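**pads slipping on the hairbrush task??**

**jcastano_12:** club practice again, gripper keeps losing the brush. 14 tries, dropped most. comp is in December, kinda worried

**nighat.c:** new pads. yours are chewed up

**jcastano_12:** Marites says pads are fine, its the angle

**danilo_p:** disagree w/ Marites - worn foam = no grip. swap both sides

**maritesD:** we swapped at Bondby last year, changed nothing. go in square to the handle, close slower

**jcastano_12:** ok trying handle first, tip down between the pads
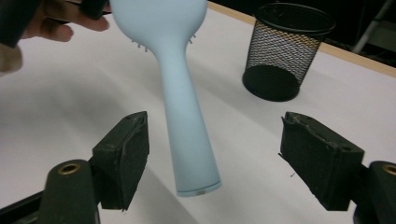
gonna do 12 more like that before I touch the foam. if it still slips Danilo wins

**danilo_p:** order the pads anyway, shiping takes forever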